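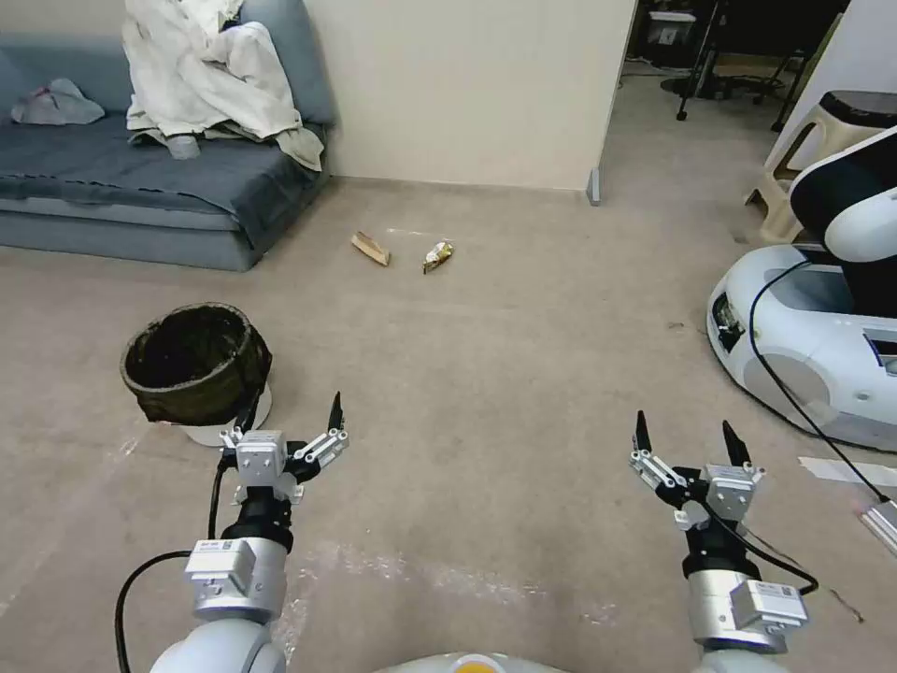

We had been renting the upstairs half of a house in Astimbridge for so long that I had stopped thinking of it as temporary, and so when the landlord wrote in April to say he was selling, I did what I always do with bad news and made a pot of soup. By the time the soup was gone we had decided to look for a place of our own, and by the end of that month we had found one, a narrow brick row house on Jorkberg Street with a sloping back yard and a kitchen that had been painted the color of canned salmon. I fell for it on the stairs, of all places. I could go on about the light on the landing (and I will, in a minute), but what I want to talk about first is floors, and beige carpet in particular, because anyone who has bought an older house knows the moment of standing on a beige carpeted floor and wondering what on earth is under it. Ours ran through the front room, up the stairs, along the hall and into both bedrooms. It was even in the closet.

The house is 1598 square feet, and all but the kitchen and the bathroom was carpeted. My plan on the day we got the keys was to have every bit of it out by nightfall. I had bought a utility knife and a pair of kneepads and I had talked a very big game to my sister on the phone. Then we got inside, and it was raining, and the boxes were coming through the door faster than I could point at rooms, and the carpet was soft and perfectly clean and we had been up since five. We ate crackers sitting on it. We slept on it that night too, because the bed frame was in pieces and the bag of bolts was in a box marked "garden."

So the carpet stayed for a while, and I have come to think that was the best thing that could have happened to us. Living with a house before you take it apart is advice I had read a hundred times and never once wanted to follow. I like a project. I like the first hour of a project more than almost anything. But a few weeks of walking around in our socks showed us things we would never have seen in a rush of demolition. The front room is chilly along the outside wall, and the carpet takes the edge off it. The upstairs hall creaks in one spot, right outside the bedroom door, loud enough to wake the dog. The afternoon sun comes down the landing in a long stripe and lands on the fourth stair, and by three o'clock the dog has moved there and can't be stepped over without a certain amount of negotiation.

We did finally pull back one corner, in the closet where it wouldn't matter if we lost our nerve. Under the carpet was a green pad that had gone to crumbs, and under the pad were boards. Real ones! Pine, I think, wide and a little orange, with a dribble of old white paint along the wall where somebody hadn't bothered with a drop cloth. I sat in that closet for a good long time, just pleased.

The man from the flooring shop, Adebisi & Daughters, came out the following week to have a look. He got down on his stomach with a flashlight and was quiet for so long that I offered him coffee twice. His opinion was that the upstairs boards were sound and would sand up nicely, and that the front room was anybody's guess until the whole thing was bare, because a doorway had been moved at some point and people who move doorways are not always careful about what they patch with. He quoted us $2505 for sanding and finishing the upstairs, with the front room to be priced separately once we knew. I thanked him and put the paper on the refrigerator under a magnet, and there it sat, through the whole summer, getting spattered with tomato sauce.

We could have found the money, I suppose, if we had let other things go. But we'd also discovered that the gutter over the back door emptied straight onto the step, and that the water heater was older than my marriage. A new water heater is about the least exciting thing a person can buy. You can't have friends over to admire it. I tried, and they were very polite.

What we did instead was start with the stairs, which we could do ourselves, a few treads at a time, in the evenings. If you have never taken carpet off a staircase, I'd say the carpet is the easy part. You slit it at the back of each tread, fold it over and pull, and up it comes with a noise like a zipper. It's the staples that will keep you busy. I went in with the pliers from the kitchen drawer and came out with a blister on each palm, and then a neighbor lent me a proper staple lifter with a forked end, and the next four stairs took the time the first one had. Buy the lifter. Wear the thick gloves, even when it's warm. Keep a magnet in your pocket and run it along each tread before you walk down in bare feet the next morning, and please keep the dog somewhere else entirely.

I kept the old carpet from the widest tread, the one at the turn, and cut it into a pad for under the washing machine. It has been marvelous there.

We argued, pleasantly, over paint. I wanted the risers dark and my husband wanted them white, and we went back and forth through more little sample pots than I care to admit to. In the end we painted them a soft gray-green, which neither of us had asked for and both of us like. I had been keeping all of our plans in a notebook, but it had filled up with phone numbers and grocery lists, so I moved everything over to Plandora, a household planning app my sister swears by. I'm not much of one for apps, but it has a page for each room where you can put your measurements and your paint colors and your wild ideas, and I've found that a wild idea typed into a little box loses some of its urgency. The plan to knock through to the pantry has been in its little box since June and I feel much calmer.

The front room is still carpeted. We've set a budget of $700 to get it through the winter, which will cover a big wool rug to lay right over the top, lined curtains for the outside wall and some weatherstripping around the windows. I used to think rugs over carpet were something only grandmothers did, and my own grandmother certainly did it, in every room, with a rug over the rug by the fireplace. Her house was the warmest one I've ever been in. The trick, if you try it, is to choose a rug that's flat and heavy, so it won't creep and bunch up when the chairs are pushed back. Low pile underneath helps too. Ours is fairly low, and a good flat-woven rug we borrowed to test it out hardly budged, even with two boys wrestling on it.

The upstairs floors we'll do next spring, when we can throw the windows open and sleep at my sister's for a few nights while the finish cures. I've called Adebisi & Daughters back and they'll honor the old price if we book before the new year, sauce stains and all. Between now and then there's the salmon kitchen to deal with, and I've got one wall primed already. The bag of bolts did show up, by the way, under the tomato cages, so we're sleeping in a bed again, and the creaky board outside our door has been treated with talcum powder brushed down into the gap, which has quieted it to a sort of mutter. The dog sleeps through it most nights.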